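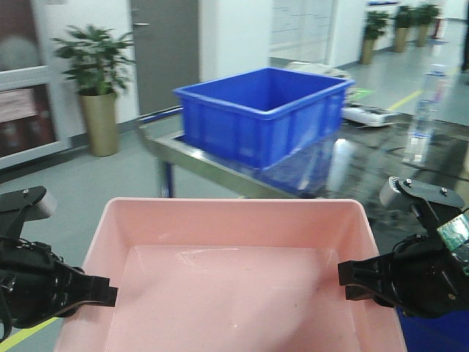 双臂夹爪位于粉色塑料箱左右两侧，后方不锈钢推车上放有蓝色周转箱。

Sturerik 双臂示教工作站
品牌：Tistura
类别：机器人示教与遥操作设备
供货状态：按订单装配
页面更新：12/7/25

产品概述 | 示教方式 | 夹爪 | 软件 | 安装 | 配置与选型 | 维护 | 订购

产品概述

Sturerik 是一套双臂示教工作站，供操作人员用手动拖动或远程操控的方式，把一项任务完整地演示给机器人，同时记录关节、夹爪和相机数据。记录下来的演示可以直接回放，也可以导出后用于训练策略模型。

工作站按桌面作业设计，主要面向需要两只手配合的搬运、取放和整理任务，例如从两侧夹住箱沿抬起空箱、把箱子移到旁边的台面、一只手扶住容器另一只手往里放件。单臂就能完成的任务也能在本机上做，但如果全部任务都是单臂，建议选购单臂型号，价格和占地都更合适。

整套设备由左右两条从动臂、一对操作端主动臂、控制箱、相机支架和录制软件组成。主动臂与从动臂关节排列一致，操作者握住主动臂末端手柄，从动臂跟随动作。每条臂为7轴，肘部位置可以单独调整，在箱体或桌沿附近绕行时比较有用。

适用场合

高校和企业的机器人实验室。
物流、仓储环节的料箱搬运试验。
产线换型前的工艺验证。
操作技能培训和演示数据采集。

本机不适用于有人员混行且没有隔离措施的产线，也不适用于食品直接接触、粉尘防爆和户外淋雨环境。

示教方式

一、主从遥操作

这是默认方式。操作者坐或站在主动臂一侧，直接看着工作区操作，也可以看显示器上的相机画面操作。两种观看方式在录制时会写入数据的属性栏，后期筛选时可以分开使用。

启动前，软件会要求主动臂与从动臂姿态对齐。偏差超出允许范围时，从动臂不会跟随，界面上对应的关节显示为红色。把主动臂慢慢移到提示位置，颜色变绿后按下踏板，跟随开始。松开踏板，从动臂保持在当前位置，操作者可以调整自己的手臂姿势后再继续。

运动比例有两档，一比一和减速档。减速档下主动臂移动较大距离，从动臂只移动较小距离，适合对准箱沿、插槽一类动作。同一段演示中途可以换档，换档的时间点会记录。

二、手动拖动

按住从动臂腕部的拖动按钮，手臂进入重力补偿状态，可以直接用手把它带到目标位置。拖动方式适合教关键点，例如抓取前的预备姿态、放置点、避让点。每到一个位置短按一次记录键，软件按顺序生成点位列表。

拖动时双手会进入相机视野，这类画面一般不用于训练视觉策略。需要视觉数据时，先拖动记录点位，再让机器人自行回放，录制回放过程即可。

三、接管修正

机器人自动执行已有策略时，操作者可以随时踩下踏板接管。接管之前主动臂需要先对齐，因此建议配自动对齐选件，由主动臂上的电机实时跟随从动臂姿态，操作者握住手柄就能接手。接管前后的数据保存在同一段记录里，并分别标注来源。

双臂协作的操作要点

两侧同时夹持一个箱子时，先让两个夹爪停在箱沿外侧，高度一致，再分别靠近。夹爪指尖越过箱沿后再闭合，不要在移动途中闭合。两侧都夹紧之后，先垂直抬起一小段，确认没有单侧打滑，再做水平移动。

操作者常见的问题是一快一慢，箱子被拧斜。塑料箱壁有弹性，短时间看不出问题，但夹爪电流会明显不对称。软件界面底部有左右夹爪电流条，新手练习时可以打开，熟练之后关掉，以免分散注意力。

放下箱子时顺序相反：箱底接触台面，停住，两侧松开，夹爪向外退出，最后抬高。夹爪没有完全退出箱沿就抬臂，会把箱子重新带起来。这类失败段落请标为失败保存，不必删除，训练时可能用得上。

每次演示开始前，箱子的位置应当有意做些变化，包括左右、前后和角度。位置全都一样的数据，训练出的策略换个摆法就抓不住。变化范围以两臂都能舒适够到箱沿为准。

夹爪

标准夹爪为两指平行式，黑色金属支架，电机驱动。指尖可拆，随机附平面指尖一套。总长284毫米，从腕部法兰面量到指尖，配置工作台高度和避障范围时请使用这个数值。

夹爪有位置控制和限流控制两种模式。夹薄壁塑料箱建议用限流模式，夹持力从低档开始往上加，以抬起时不滑为准。夹持力设得过高，箱沿会变形，松开后箱子回弹，位置会偏。

指尖可选配件：

加宽指尖，用于宽边箱沿。
软胶指尖，用于表面光滑的塑料件和瓶类。
钩形指尖，用于带提手孔的周转箱。
空白指尖毛坯，供用户自行加工。

更换指尖后必须重新做一次开合零点标定。标定过程由软件引导，夹爪先完全闭合，再完全张开，期间指间不得有物体。

夹爪线缆沿外侧走线，在腕部留有盘绕余量。请勿为了整齐把余量全部扎紧，腕关节转到极限时线缆会受拉。

相机与视角

标配一台固定相机，安装在工作区侧上方的支架上，视野应当同时包含两个夹爪和被操作的容器。选配腕部相机可装在每条臂的末端，用于观察指尖附近的情况。

固定相机的位置一旦确定，同一批数据录制期间不要移动。支架带刻度，移动后可以按刻度恢复，但仍需重新做一次手眼标定。标定板随机提供。

背景不必清空。走廊、绿植、桌上的日常用品在画面里都没有关系，只要不进入手臂的运动范围。强烈的反光需要注意，抛光的不锈钢台面和深色亮面桌面在顶灯下会出现亮斑，可以调整灯光角度，也可以在台面上铺哑光垫。若实际部署环境就有这类反光，建议保留一部分带反光的数据。

录制软件 Gökçe

工作站附带 Gökçe 录制软件，安装在控制箱配套的主机上，开机后自动启动。主要功能如下。

任务管理：为每项任务建立名称、文字说明和成功标准。文字说明会随数据一同导出，可作为语言指令使用。

录制：踏板或键盘开始和结束，界面显示各相机画面、关节曲线和夹爪开合量。录制期间掉帧会在时间轴上标出。

回放：在真机上按原速或慢速回放。回放之前软件检查起始姿态，起始姿态与记录不符时，手臂先以低速移动到起点，操作者需要按住使能键。

标注：每段记录可标为成功、失败或待定，并可添加自由文字。分段标注可以在录完之后做，例如把“靠近”“夹持”“抬起”“放下”标在时间轴上。

导出：支持按任务、操作者、日期和标注结果筛选。导出内容包括关节位置、关节速度、夹爪状态、相机图像和时间戳，所有通道使用同一时钟。默认导出频率为20赫兹，可在设置中更改。

权限：操作者账号只能录制和标注，管理员账号可以修改限位、删除数据和更改标定。请为每位操作者单独建立账号，共用账号会使按操作者筛选的功能失去意义。

软件界面提供中文和英文。主机不需要联网即可使用，更新包可通过移动存储安装。

安全

控制箱正面和操作者侧各有一个急停按钮。按下急停后，从动臂抱闸，夹爪保持当前开合位置，不会自动松开，已夹住的物体不会掉落。复位后需要重新对齐主动臂。

首次使用前请在软件中设置工作空间边界。边界应当包含台面高度，防止指尖下压台面。两臂之间的碰撞检测默认打开，近距离协作时会提前减速。关闭碰撞检测需要管理员权限，且每次开机后自动恢复为打开。

从动臂通电时，人员不得把手伸入两个夹爪之间。摆放箱子、更换物体时，先松开踏板并按下暂停键，界面显示“已暂停”后再进入工作区。

长发应束起，不要佩戴悬垂的挂绳或围巾操作。

安装条件

地面应平整、硬质，工作台需固定。从动臂不可安装在带轮且未锁定的推车上。推车可以作为放置箱子的辅助台面，录制时锁住脚轮，并在地面贴好定位标记。

工作区两侧需要给手臂肘部留出空间，后方留出检修通道。主动臂可以与从动臂面对同一方向并排放置，也可以放在相邻房间，后一种情况请选配加长线缆和第二台显示器。

电源要求：单相交流，带可靠接地。控制箱与大功率设备请分开插座。

设备到货后由 Tistura 或经销商 Jarnero 的工程师上门安装，内容包括机械固定、接线、标定和操作培训。培训以用户自己的箱子和物料进行，请提前准备好。没有确定物料时，准备一只敞口塑料箱即可开始练习。

标准配置清单

从动臂，左右各一
主动臂，左右各一
两指夹爪，左右各一
平面指尖
控制箱与主机
固定相机与支架
脚踏板
急停按钮盒
标定板
Gökçe 录制软件许可
线缆及安装工具
中文操作手册

不含工作台、料箱、推车和显示器。显示器可使用任意带标准接口的型号。

可选配件

腕部相机
主动臂自动对齐组件
加长线缆
各类指尖（见夹爪一节）
哑光台面垫
移动运输箱
夹爪易损件包，含指尖、导向块、紧固螺栓和腕部线缆，售价 3,073 元

选型说明

只做点位示教和回放，不训练视觉策略：标准配置即可。

需要采集视觉数据：加两个腕部相机。固定相机看得到整体，但两指靠近箱沿时，指尖容易被夹爪本体挡住。

需要接管修正：加自动对齐组件。此组件后期也可以加装，但需要返厂或由工程师上门拆装主动臂，订购时一并选择较省事。

料箱种类较多：先测量箱沿宽度和壁厚，把尺寸发给我们，由我们确认指尖。浅色亮面塑料箱与深色哑光箱在相机里的差别较大，两种都要用的，采集时都要录。

箱子叠放：标准夹爪可以夹取最上面一只。空箱套叠过紧时，上抬会把下面的箱子一起带起，需要在下层加挡块，或改用钩形指尖。

日常维护

每天开始前检查夹爪支架上的螺栓有无松动，指尖有无裂纹。相机镜头用镜头布擦拭，不要用桌面清洁剂。

每周检查一次腕部线缆外皮，重点看盘绕处和固定卡附近。外皮磨破应立即停用该侧手臂。主动臂手柄用微湿的布擦拭，扳机缝隙内不得进水。

每月做一次零点检查。软件中选择“维护”，再选择“零点检查”，手臂会依次移动到标准姿态，偏差结果保存在日志里。结果为黄色时可继续使用，并预约标定；结果为红色时停止录制，此前的数据请从上一次绿色结果起逐段核对。

数据盘剩余空间不足时软件会提示。请先导出并核对文件，再清理本机记录。清理后的记录无法恢复。

使用中的常见情况

踩下踏板后手臂不动
检查对齐提示是否全部为绿色，再检查急停是否复位。两者都正常时，查看踏板插头，插头需要旋紧到底。

从动臂跟随时有轻微抖动
多由操作者手臂悬空疲劳引起。调整座椅高度，让肘部有支撑。若松手后仍抖动，请导出日志发给售后。

夹住箱沿后慢慢滑脱
检查指尖表面是否有油或灰尘，然后把夹持力上调一档。仍然滑脱的，换软胶指尖。

回放时箱子位置不对
点位回放不识别箱子位置，箱子必须放回示教时的地方。需要自动适应位置变化的，请采集多段演示并训练策略。

两台相机画面时间对不上
录制中途插拔过相机的，需要重启软件。该段数据请标为待定。

质保与服务

整机质保一年，自安装验收之日起算。指尖、踏板和线缆属于易损件，不在质保范围内，制造缺陷除外。自行加工的指尖造成的夹爪损坏不予保修，使用前可以把图纸发来，由工程师查看干涉情况。

软件在质保期内免费更新。质保期结束后可继续使用最后安装的版本，录制和导出功能不受限制。

每年8月安排一次集中回访标定，已购用户可在页面下方登记，登记时请填写控制箱铭牌上的序列号。

订购

下单时请提供以下内容：

任务的简单说明，附箱子或物料照片
料箱外形尺寸、箱沿宽度和空箱重量
工作台尺寸及高度
可选配件
安装地址和现场电源情况

收到资料后，我们会先核对可达范围，再给出报价和交期。对任务是否适合双臂操作没有把握的，可以寄送料箱样品，由我们试做并把录制结果发给您。

产品联系人：Manju Mittal，Tistura 应用支持
经销与安装：Jarnero

相关下载
Sturerik 外形尺寸图
Sturerik 操作手册（中文）
Gökçe 数据格式说明
指尖接口图纸

外观及配件以实际交付为准。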